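Butterfly Gardening: Questions We Get Asked
Grorgate Garden Club
Last updated 11 Jan 2021

These answers were put together by Efua Sulemana and Obed Asante from the questions that come in at the plant sale. A lot of what is sold under the word "butterfly" does very little for butterflies, and we have bought a fair share of it ourselves. If you want cheerful encouragement, the seed catalogs have plenty.

Do butterfly houses work?

We doubt it. You know the ones, tall narrow wooden boxes with slots in the front, meant to give butterflies a place to sleep or spend the winter. Members have put them up in sun, in shade, on posts and on fences. We have had wasps, spiders and one very settled mouse. Not a single member has reported a butterfly using one. If you like how the box looks, hang it up. If you want shelter for butterflies, leave a pile of brush in a corner and let the long grass stand.

I bought a "butterfly mix" of wildflower seed. Is it any good?

Turn the packet over and read the list. If there isn't a list, you have your answer. Obed went through the Hukdale mix last October with a hand lens and a lot of patience, and most of what he found was cheap annuals that flower once and are gone. They do give nectar for a few weeks. They don't feed caterpillars, and a good many of them aren't from this part of the world at all. The word "wildflower" on a packet doesn't tell you where the flower is wild.

So what should I plant?

Start with the caterpillars. Most of them are fussy and will eat only a few kinds of plant. Monarchs need milkweed. Black swallowtails will take parsley, dill and fennel, so plant extra and don't get upset when it disappears. Violets feed several of the fritillaries. Native asters and goldenrod are good late nectar, and no, goldenrod isn't what makes you sneeze. That is usually ragweed, which blooms at the same time.

Is any milkweed all right?

Buy the kind native to your area. Tropical milkweed is the one the big stores like, as it looks good in a pot, and in warm places it can keep growing through the winter and build up a parasite that harms monarchs. Ask the seller which species it is and whether it has been sprayed. If the person at the register doesn't know, we would leave the plant on the bench. We have lost caterpillars on a "pollinator friendly" plant and would like you not to.

What about a butterfly bush?

Adult butterflies do visit it. Very few caterpillars here can eat it, and in some states it spreads where it isn't wanted. The tags say "sterile" on some newer kinds. Some of those still set a little seed, so read the small print and check your state's list before you dig the hole. We don't sell it at the plant sale, and yes, we know people ask every year.

Do I need a puddling station?

You need a damp patch of dirt. Male butterflies sip minerals from mud, and a shallow dish of wet sand does the job. Mariama Korletey uses a cracked saucer. The Sekdale puddler costs $80 and is a dish.

Should I hang a nectar feeder?

Probably not. Sugar water goes off fast in summer, it draws ants, and it needs to be scrubbed more often than anyone wants to scrub it. Flowers refill themselves. If you have old bananas, put a slice on a plate in the shade and you may get a red admiral or a question mark. Take it in at night unless you enjoy raccoons.

Can I raise caterpillars indoors?

A few, for interest, if you keep the container clean and let them go where you found the eggs. Please don't do it on a large scale and call it conservation. Crowded caterpillars pass diseases to each other, and we have yet to see good evidence that home rearing adds to the wild population. Kobina Appiah has raised 15 in a season and says himself that he did it for the fun of it.

Can we release butterflies at a wedding or a memorial?

You can buy them, in many states, and they come chilled in envelopes. We think it is a poor idea. Some arrive dead, which is hard on a grieving family. The others may be turned loose far from where they were bred, in weather that doesn't suit them. Plant an aster with a name tag if you want something to last.

Do butterfly ornaments bring in real ones?

No. We are asked this more than you would think, usually by someone holding a receipt. Butterflies do respond to color and movement, and a male will sometimes fly up at a thing that looks like a rival. He works out his mistake fast. Nothing about a figurine offers him food, a mate or a place to lay eggs. Cartoon ones don't even have the markings right, though children like them and we have no quarrel with that.

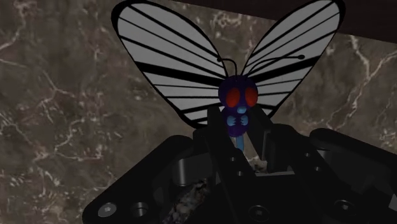
A cartoon butterfly with black-striped wings and big red eyes.

The same goes for the Dobos solar butterfly stakes. They light up at dusk, when most real butterflies have gone to roost. Moths might take an interest, and lights at night do moths no good.

When should I cut everything back?

Later than you want to. Many species spend the winter as eggs, caterpillars or chrysalises in dead stems and leaf litter, and a tidy yard in fall is an empty one in spring. Wait until the warm days have properly settled in. If the neighbors complain, mow a strip along the front so it looks meant.

How long before I see results?

Give it two years before you decide it has failed. Perennials take time to fill in, and butterfly numbers go up and down with the weather whatever you plant. Be wary of anyone who promises a "cloud" of them, us included. Dede Fiadzo keeps the sightings notebook and will take your records at any meeting, including the ones that say you saw nothing.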